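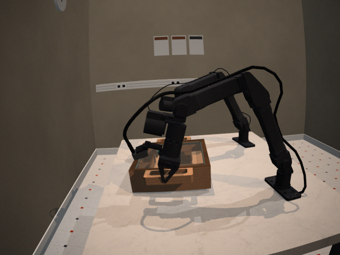

Last updated: August

Rules I keep for two-arm scenes

I've been keeping a list of house rules for my simulated two-arm setups, and Kevin Arango asked me to put them somewhere he could link to. They started as notes to myself on the Jellon project. Some of them come from mistakes that cost me a whole evening.

The task I use most is a box with a handle on each side. Two arms are mounted on the same side of the table and reach across to it, one toward the near handle and one over the left part of the box. It's a good test because neither arm gets to work alone. If one lifts early, the box tilts, and the run is no good to me.

Home pose first. Every run starts from the same joint positions, written in the config file and never typed in by hand. I broke this one in the spring and ended up with 38 runs that started from a slightly different elbow angle. I threw them all out.

One arm has right of way. When the two arms have to cross the same space, the near arm moves and the far arm waits. It doesn't matter much which one you pick. Pick one, write it down, and use the same choice in every script. Nghĩa Đàm does it the other way on the Alvarado scenes and that works fine too, but we can't swap scripts without checking.

Keep 5 centimeters between the wrists. That's measured between the closest points on the collision shapes, with anything bolted to the wrist included. I used to leave the wrist modules out of the collision model to save time. The planner then thought it had room that it didn't have, and one module went straight through the other arm's forearm without a single warning in the log.

Treat cables as part of the arm. My cables are there to look at and have no physics on them, so in the simulator they'll pass through anything. A real cable that loops up over the elbow will catch on things. I put a simple padded shape around the elbow to stand in for it. It makes some poses unreachable, and I leave them unreachable.

Speed limits are the same in simulation as they would be on hardware. It's tempting to turn them up when you have a long batch to get through. Run more copies instead.

Don't clean up the background. I leave the wall clock, the sheets on the back wall, the patterned floor and the arm shadows across the table. Kevin's old Durkbridge scenes had a plain gray room, and his grasp detector fell apart the first time it saw a shadow. I change the lighting between batches and write down the seed.

Log the failures. The current set has 1,676 runs in it, and the failed ones are in the same folder as the good ones with a label. Each label is one of 8 short codes. "Other" is one of the codes, but you have to type a sentence to go with it.

Stop means both arms. If either arm faults, both hold position. An early version of my script stopped only the arm with the fault, and the other one carried on lifting its side of the box.

Changes this time: I added the cable rule and reworded the one on wrist distance. The Odallow gripper settings used to be on this page too. They were out of date, so I took them off and will post the new numbers when I've finished testing them.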